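Bottles, jars and a French press all living on the butcher block: is this bad for the wood?

Posted by Hsin-yi Ho in Kitchens > Counters and storage

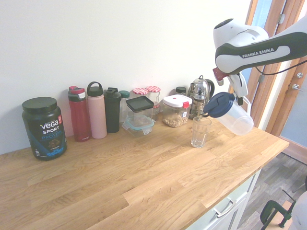

We have an oak butcher-block counter, oiled, put in a while before we bought the place. There is one run of it against a plain wall by the doorway, and over time it has become the place where everything drinkable or scoopable goes. Protein powder, water bottles, the shaker, food storage containers, jars, granola, the French press. I don't mind how it looks. I can reach all of it and I use most of it before eight in the morning.

My brother-in-law says I am ruining the wood. According to him, anything left standing on oiled oak will leave rings, the glass containers will trap water underneath, and the metal bottle will turn the oak black. He wants me to sand the whole counter and put it under a hard clear finish, and then buy a rack from Simberg to lift everything off the surface. The rack is $76. I looked at it online and it is a shelf with feet.

I am not convinced by any of this, but I also don't want to find out in three years that he was right. So:

Does stuff standing on oiled wood really hurt it, if the stuff is dry on the bottom?

Is the black stain thing real or is it one of those things people repeat?

Is there any point in a rack, or is it just a second surface to clean?

The counter is 24 inches deep if that matters. I last oiled it in March. Please don't tell me to get rid of the protein tub, it is too tall for every cupboard I own and I have tried.

16 people found this helpful to read

Gunvor Granström
Marked as accepted

I have had oak counters in two kitchens and I'm suspicious of nearly everything people say about them, including the things printed on the oil can. Taking your points in turn.

Dry things on oiled wood: no, I don't believe it does any harm worth talking about. What you may get is a difference in color. Wood changes with light, and if a tub stands in the same place for a year, the patch under it can end up a different shade. Move the tub and it mostly evens out in time. If that bothers you, shuffle things along a few inches when you wipe down. I never bothered.

The black stain is real, but your brother-in-law has stretched it. Oak has tannin in it. Iron plus water plus tannin makes a dark blue-black mark, and it goes in deep enough to be a nuisance. So a wet cast iron pan left overnight is a problem. A steel can with a rusty rim is a problem. A decent stainless water bottle that isn't rusting is very unlikely to do it, and a painted or coated bottle even less so, unless the coating has worn off the base and what's under it can rust. Turn yours over and look. If the bottom is clean bare metal or rubber, forget about it.

Water is what I would worry about. You say you use all this before eight in the morning, so I'd bet the shaker gets rinsed and put back with a wet bottom, and the French press too. Wet bottom, same spot, every day, and the oil wears off right there. You can test it. Put a few drops of water on the wood where the press stands and a few drops somewhere nothing stands. If they bead up in both places you are fine. If they soak in and go dark where the press stands, wipe it up and oil that part again. It takes ten minutes plus drying. You do not need to sand a whole counter for one tired patch.

I would not put a hard finish on it. People sell that as the end of all your troubles, and then a knife slips or a jar gets dropped, water goes in through the chip, and now you can't fix the one spot without it showing. With oil you can.

The rack I have no strong opinion on, except that $76 is a lot for a shelf with feet.

Birthe Ketilsson

Get the rack! I have the Narnar one and I love it, it holds all my jars and the counter underneath stays so clean. Also you should only ever use food safe mineral oil, every month without fail, or the wood will crack. My sister didn't and hers cracked.

 Gunvor Granström
 Cracked where? Along a joint, or near the stove? Oak splits from heat and very dry air and from being screwed down too tight. Oil slows the moisture going in and out, but it won't hold a badly fixed counter together. I oil mine when it looks dry, which comes to a couple of times a year.

 Birthe Ketilsson
 By the dishwasher. I still think it was the oil.

 Gunvor Granström
 By the dishwasher there is steam.

Ximena Zapata

Mostly agree with Gunvor, but I want to push back on the rack, since somebody will read this and buy one. I had one for 2 months. Crumbs go under it and you can't get a cloth in properly without taking everything off first. With things standing straight on the counter, I slide them forward, wipe, slide them back - done. With the rack I stopped wiping. I gave it away.

On the storage containers, put the lids on only when they are dry, inside and out. The rim on the bottom of glass ones can hold a bit of water from the dish rack, and if you put them down like that they will leave a pale square. Ask me how I know. Mine faded after I rubbed it with a little oil and left it a few days. I did read that you should use mayonnaise. I tried that on another mark and my counter smelled like lunch.

For the French press I use a cork mat that cost next to nothing. A small tray would do the same. I'd do that for the press and the shaker and leave the dry jars and the granola where they are.

Hsin-yi Ho

Thanks, all. I did the drop test this morning. It beads everywhere except one patch where the press goes, so Gunvor wins her bet. The bottom of the metal bottle is clean. I've oiled the patch and the press is on a saucer until I find a mat. My brother-in-law says the drop test proves nothing and I should wait and see. No rack for now.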